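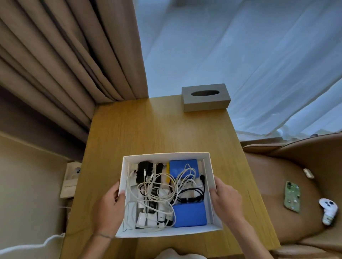 Culard 绕线台：线材清理、供电和第一轮低速试转

四月　下午　记录：Culard 小组，家中工作台

目标

Culard 做的事很窄：夹住一根充电线的插头，卷盘转动，把线收成圈，停在离另一端插头还有一段的位置，等人来扎。上一次记录停在机架装完、卷盘能用手拨动的状态。这次要做的是把线盒里的电源和线理出来，选一路给电机供电，挑几根白色充电线当测试料，然后低速试转。

插头识别这次不做。张力闭环也不做，先用摩擦垫片顶着。

线盒

敞口白纸盒，充电器、电源适配器和各种线混放。黑线里有一根卷曲的弹簧线，收缩后会自己缠别的线，所以先不动它，等白线取完再处理。蓝色的包留在盒里，这次用不到。

取线的顺序试了两种。第一种是抓住一个接头往外抽，抽到一半带出一团，接头卡在别的线圈里，结越拉越紧。第二种是整团提出来放到桌面，摊松，再从接头往回捋。第二种慢，结不会变死。后面都按第二种做。

桌面摊开以后，双手的分工大致固定：一只手捏住接头附近，另一只手沿线往前送，碰到交叉就停，把上面那根挑开再走。这个动作记下来是有用的。以后如果要让机器自己解线，至少需要一个固定点、一个移动点，外加判断哪根在上。Culard 现在只有固定点和旋转，没有判断，所以进料必须是已经解开的单根线。把这条写进使用说明的第一行。 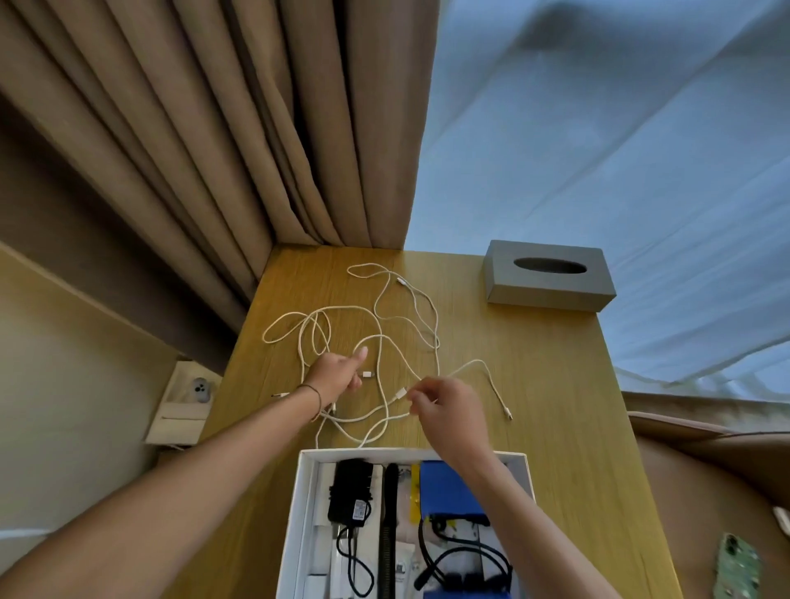 有人看过草稿后批注：解线如果一直靠手，绕线这一步省下的时间就很有限，不如先做一个带槽的分线板，把线一根根卡住，再谈卷盘。批注还问，接头被夹持以后线身会不会自转，自转的话收出来的圈会带扭，放开就弹。

先答第二个问题。会带扭。夹头固定在卷盘上，跟着卷盘一起转，另一端如果压死，扭转积在中间那一段，松手之后圈会翻成八字。另一端自由的时候情况好得多，末端自己转掉一部分。所以压线位置改成半开的导向槽，线可以在槽里转，但不能横向跳出来。槽口用打印件，内侧贴毛毡，毛毡厚度还没定。

第一个问题同意一半。分线板可以做，而且不难，一块板开一排窄槽就行。但是它解决的是存放，线从乱团到进槽这一步仍然是手工。先把卷盘跑通，分线板排在后面，和外壳一起切。

供电

电机和控制板分开供电。之前共用一路，卷盘启动的瞬间控制板会复位，串口断一下又重连，日志里看得很清楚。当时以为是程序问题，查了一晚上，改了看门狗的设置，没有用。后来在控制板输入端挂示波器才看到跌落。

现在的接法：

控制板走单独的 USB 电源，不再从电机侧取电。
电机侧用一个额定 2 A 的适配器，进 Flurner 驱动板。
两路共地，共地线从驱动板的端子出来，不从 USB 外壳借。
急停按钮串在电机侧，按下后控制板仍然有电，日志不断。

适配器挑选的时候注意看标签上的输出电压，同样外形的黑色适配器输出可能不同，接口却能插进去。以后凡是确认过的，在线头贴纸胶带，写电压和极性。没有胶带的一律当作未知，先量再接。空载量一次，带载再量一次，两个数都写在胶带上。

Flurner 的驱动板丝印有一处容易看错：使能脚旁边的箭头指的是跳线帽方向，与电平无关。上次按箭头理解成高有效，电机不动，量了才知道反了。固件里已经把极性改成参数，换板子的时候不用再动代码。

卷盘和夹头

卷盘芯径 80 mm。更小的芯径也试过，收出来的圈放盒子里省地方，可是线在插头根部弯得太急，护套处发白，不继续了。80 mm 这个尺寸手感接近平时手工绕的圈，取下来以后用魔术贴扎一道就能立住。

卷盘由三瓣组成，中间的锥销拔出后三瓣向内收，线圈可以整个退下来。锥销的配合太紧，夹在机器上拔不动，要先把卷盘拆下来。打印件放大一点间隙再做一版。三瓣外圆的接缝会刮线，先用砂纸倒圆，下一版在模型里直接加圆角。

夹头用的是 Dirnberg 的弹簧夹座，夹面换成硅胶片。原装夹面有齿，咬在白色插头上会留印。硅胶片夹 USB 这类扁插头没有问题，夹细的小接头会往一侧歪，歪了以后第一圈的位置就不对。临时做法是在硅胶片上割一道浅槽，让小接头坐进去。割得不太直，能用。

夹力没有测，手上没有合适的秤。只记录现象：线卡住时插头先从夹头里滑出来，线没有拉伤。这个结果比夹得更牢要好，暂时不加弹簧。

试转

转速从 20 rpm 开始。机器侧的步骤写成下面这样，照着做不会漏：

上电前，确认锥销插到底，卷盘用手拨一圈，听有没有刮擦。
控制板先上电，等日志出现就绪，再接电机侧。
插头放进夹头，线从导向槽里穿过，余线顺着桌面拉直，不要垂到桌沿外。
按启动，手放在急停旁边。
卷到末端传感器触发，停转，扎线，拔锥销，退圈。

20 rpm 下前几圈排得比较整齐，后面的圈开始往一侧堆。原因是导向槽固定不动，线总是从同一个位置上盘。看起来需要一个横移机构，让导向槽跟着卷盘来回走。手动用手指推着线走了一遍，排线明显均匀，说明思路是对的，机构可以很简单，一根偏心杆可能就够。先画草图，不急着打印。

转速提到 80 rpm，余线会甩。末端插头在桌面上跳，有一次打到导向槽侧壁，传感器误触发，卷盘提前停。降回去就没有再出现。80 rpm 暂时标为禁用，固件里加上限。要提速，先给余线加个盖，或者让它走一段管子。

堵转测试：用手捏住线，卷盘转不动以后驱动板应在设定时间内切断。第一次设得太长，电机发出啸叫还没有切。把切断时间改成 100 ms，再捏线，基本一捏就停，取下线以后要手动复位。误停也多了，线在槽里稍微卡一下就断。两头都不满意。下一步改成先降流再切断，给它一个缓冲段，代码里状态机要加一个状态。

已知问题

长线收不完。超过 100 cm 的线在 80 mm 的卷盘上本来没有问题，问题在末端传感器的位置，余线在桌面上打弯，传感器看到弯就当成末端。把传感器往导向槽靠近一点能缓解，太近又来不及停。先靠近，配合低速用。

弹簧线不能绕。那种卷曲的黑线没有直线段，进槽就顶住。直接在说明里写不支持，手工捋好后单独放。

白线在浅色木桌上对比度低。反射式传感器对着桌面时信号差很小，在传感器下面贴一块黑纸以后读数才分得开。黑纸边缘会翘，翘起来就误判，换成哑光黑的薄片再试。浅色的线配黑底，黑色的线大概要配白底，做成可翻面的一块小板比较省事。

噪声。低速时机架有共振，桌面像音箱一样把声音放大。机架脚下垫了软垫，好一些。Sombatkul 共享工坊那边的台面重，同样的程序跑起来安静得多。调参的时候尽量在固定的地方做，两边的数据不要混着比。

日志格式也要改一下。现在只写时间戳和转速，看不出是哪根线。每根线开始前手动输入一个标签，标签写颜色、两端接头类型和有没有编织外皮，长度先空着，以后由编码器算出来再补。

标签里不要写新旧，写了也没法比较。

待办

横移机构草图，偏心杆方案。
锥销间隙放大，重打一版；三瓣接缝加圆角。
硅胶夹面的浅槽改成模具压出来，不再手割。
Flurner 驱动板的堵转逻辑加缓冲状态，复位流程写进说明。
传感器底板做成一面黑一面白，用磁铁吸住。
适配器全部量一遍，贴胶带。
分线板并到外壳那一次去切，去 Sombatkul 之前把图导出成切割机能读的格式，上次导出时单位错了，白排了队。
白线解开后先挂起来，不要放回盒子里。

导向槽的毛毡还剩一小片，和备用的硅胶片放在同一个袋子里，袋口写了 Culard。

联系：在 Culard 项目页留言　|　© Culard 小组，转载请注明出处　|　返回顶部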